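Two Grippers, One Stick, and a Very Long July

I told my editor I could compare a pair of robot grippers in a week. It took most of the month, and I still have opinions I didn't get to test.

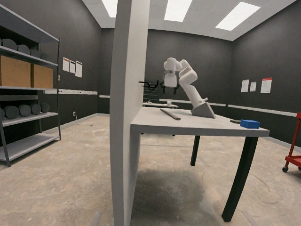 Start in the simulator, they said

The two grippers in question are the Clavosum, a plain two-finger parallel model, and the Vedinitz, which costs more and has softer, wider fingertips with a bit of give in them. I had both of them on loan from Barrientos, the shop that sells me most of my robot stuff, and the very first thing they told me was to leave them in their boxes and run everything in simulation before I bolted anything to anything. I'm not a patient person, so this hurt a little.

But fine! I use a program called Sirngate, which comes with a handful of ready-made rooms, and I picked the workshop one because it has a concrete floor and shelves and notices on the walls and feels like a place where somebody might get something done. You get a white arm on a white table, and you get some stuff to pick up. I went with a long, thin brown stick lying at an angle across the tabletop and a bright blue block. That's the whole test. You'd be amazed how much trouble you can get into with a stick.

The stick is harder than the block

Blocks are easy. A block has flat sides, it sits still, and if your fingers come down a little off-center they just nudge it into place and close. Both grippers handled the blue one so well that I got bored and went for a sandwich.

The stick is another story. Because it's lying diagonally, the wrist has to turn to match it before the fingers drop, and if the angle is even slightly off, one finger touches first and the stick swings away. And then there's the length. Grab it too close to one end and the other end droops, or the whole thing twists in the fingers on the way up (I yelled at my monitor more than once, and the monitor did not care).

I ran 2000 tries with each gripper, split between the two objects, all overnight while my poor computer fan screamed. On the block they came out even. On the stick, the Vedinitz got it up and held it level 95 percent of the time. The Clavosum missed a lot more than that, and nearly all of its misses were twisting. It closed on the stick just fine. It just couldn't keep hold of it straight.

Now, before you run out and buy the expensive one — most of that gap was my fault. I'd left the closing force at the default, and I'd been aiming for a spot a good way off the middle of the stick. I moved the grab point, bumped up the force, ran the whole batch again, and the Clavosum got close enough that I'd have to squint to tell you which was which.

Then I opened the boxes

Real fingers on a real arm are humbling. My own bench has a wobble in it, my stick is an old garden stake with a curve in it, and the light coming through the window at four in the afternoon drives my camera nuts. None of that was in the simulator, and I should have put at least some of it in.

Still, the simulator had the big things right. The Clavosum wanted a centered grab and a firm squeeze. The Vedinitz forgave me nearly everything, including one attempt where I'm pretty sure I had the wrong stick position typed in. It's also slower to open and close, which the spec sheet mentions and which I'd skipped right over. If you're moving a lot of parts, you'll feel it.

Swapping between them was the part I dreaded, and it took me 19 minutes the first time, mostly spent looking for one tiny screw under the bench. Cable routing on the Vedinitz is better, too. The Clavosum's cable comes out the side and snagged on my wrist joint twice before I taped it down.

So which one?

With the mount and the spare fingertips, the Vedinitz setup came to $3340, and the Clavosum was a good chunk less than that. For my own garage, where I mostly pick up blocks and brackets and the occasional stubborn stick, I kept the Clavosum. If I were handling odd shapes all day, or letting other people run the arm, I'd pay for the soft fingertips and not feel bad about it.

I sent the other one back to Barrientos with a thank-you note and, I'm sorry to say, a little bit of tape residue. They've already offered me a three-finger model for the fall. I said yes before I'd even asked what it weighs.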